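Werkstattbuch Butix – Spielecke, Regal und Kleinkram

März, nachmittags

Heute endlich die rosa Ecke. Ich hatte mich die ganze Woche darauf gefreut, das Muster an der Wand macht einfach gute Laune. Und mit dem dunklen Marmorboden zusammen wirkt das so herrlich übertrieben – genau so wollte ich es für Wunum haben! Das helle Holzregal steht, der helle Eichenton passt besser als die weiß lackierte Variante, die wir im Entwurf Skerelach hatten. Weiß wäre zwischen dem Rosa untergegangen.

Zum Boden: Vor dem Regal liegen noch weiße Splitter und Schüppchen herum, ganz feine und richtig große Stücke. Die müssen weg, bevor die Figuren endgültig eingeräumt werden. Bitte mit dem weichen Handfeger, nicht wischen.

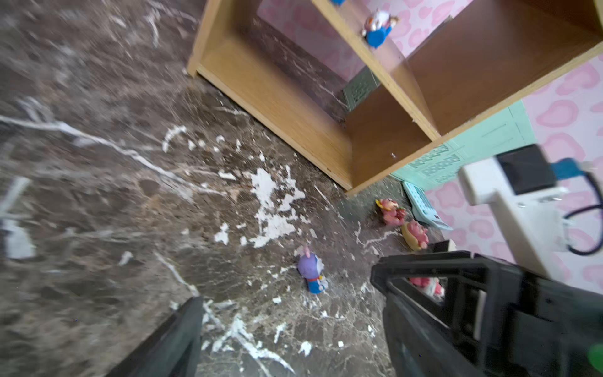

Regal von oben, weiße Schuppen auf dem Marmor, rechts der hellblaue Korb.

Der Korb darf bleiben. Das Hellblau beißt sich kein bisschen mit dem Mintgrün, und die gelochte Form nimmt das Gitter wieder auf. Ich würde ihn später rechts neben das Regal stellen, mit der Öffnung nach vorn, dann kommt man auch im Sitzen dran. Maße fürs Protokoll, nachgemessen: Korb innen 18 cm breit, 11 cm hoch. Das obere Fach am Regal hat 15 cm Tiefe, da passen die Figuren bequem auch liegend hinein.

Dann die Figuren selbst. Die Kiste von Sheehan (Posten 383) ist wirklich eine Wundertüte, ich habe viel zu lange darin gekramt und bereue nichts.

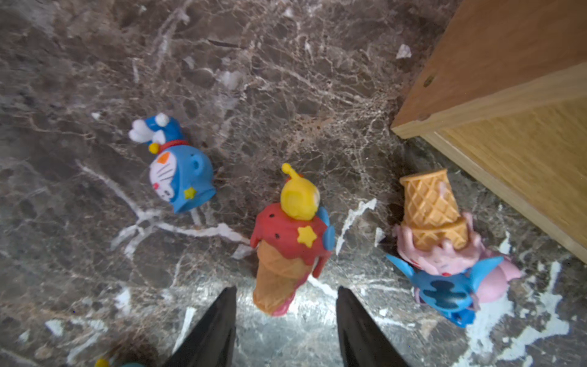 Beim Sortieren schwanke ich noch zwischen Farbe und Thema. Nach Farbe sieht es im Regal ruhiger aus, nach Thema findet man schneller, was man sucht, und die Kinder denken sowieso in Figuren. Mein Liebling ist die Eistüte mit dem gelben Teletubby-artigen Kopf: rote Kugel mit Stern, darunter die Waffel, an der rosa Tropfen herunterlaufen. So viel Mühe für so ein kleines Ding! Die Waffelmuster sind überhaupt toll gemacht, bei der Stitch-Tüte sind es richtige kleine Rauten. Der blaue Katzenkerl mit dem Glöckchen am roten Halsband ist keine Tüte und bekommt deshalb einen eigenen Platz, unten, auf Augenhöhe für die Kleinen.

Vorläufige Ordnung also: Eistüten nach oben auf die Ablage, alles andere in die Fächer darunter. Die Ablage hat hinten und an den Seiten einen erhöhten Rand, da rollt nach hinten nichts weg. Ob vorn noch eine schmale Leiste hin muss, will ich ausprobieren. Ich habe noch einen Rest Buche, farblich ein bisschen zu rötlich, aber mit etwas Öl könnte das gehen.

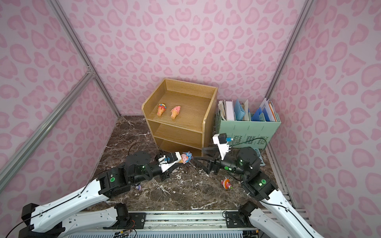 Falls die Leiste kommt, dann bitte flach halten, sonst verschwinden die Waffeln dahinter, und die sind doch das Schönste daran. Liegend mit der Spitze nach vorn oder stehend, da bin ich noch unentschieden. Stehend wäre es mehr Eisdiele.

Der mintgrüne Ordnerhalter bleibt rechts vom Regal an der Rückwand. Er ist ziemlich voll mit Mappen und Papier, den müsste man mal durchgehen. Was von Skerelach ist, bitte in die Ablage vorn im Büro.

Offen:
Splitter auffegen
Leiste probehalber anklemmen, noch nicht leimen
Filzgleiter fürs Regal (Marmor!)
bei Sheehan nach weiteren Eistüten fragen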